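# The Letter from Rulura

The letter came on the ferry, together with the bread. Vilja put it under the sugar bowl and did not open it until the soup was ready.

Her brother Aleksi had not written for two years. He lived in Rulura now, in a house with 48 steps up to the door, and he had sent only cards before, with a stamp and his name. This letter was thick. She could feel that there were many pages in it, and perhaps something harder between them.

She ate the soup first. Then she washed the plate, dried it and sat down again.

"Dear Vilja," he wrote. "I have sold the boat. I got 1,176 for it, and I know you will say that it is too little."

It was too little. Their father had built that boat in the year when the bay froze until April, and he had painted it every August, also when it did not need paint. Aleksi was allowed to hold the brush. Vilja was allowed to hold the tin.

She read on. The man who bought it was called Petridis, and he was going to take it to Edholm by road. He had asked if the boat had a name. Aleksi had told him no.

Vilja put down the page. The boat had a name. It was written under the seat in the back, in pencil, where she had lain on her stomach one whole afternoon to write it. She was 67 now, and she still remembered the smell of tar in her hair.
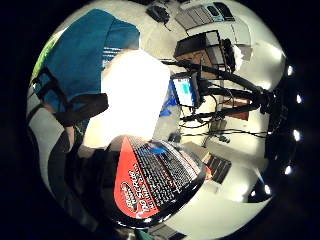 Jouko thought she should telephone him the same evening. An angry letter takes four days, he told her over the fence, and by then you are not angry anymore but he is.

So she telephoned. It rang for a long time.

"It had a name," she said, when he answered.

"I know," said Aleksi. "I found it when I cleaned. I cut out the board before he came. Did you not look in the envelope?"

She had the envelope in her other hand. She turned it over above the table and shook it.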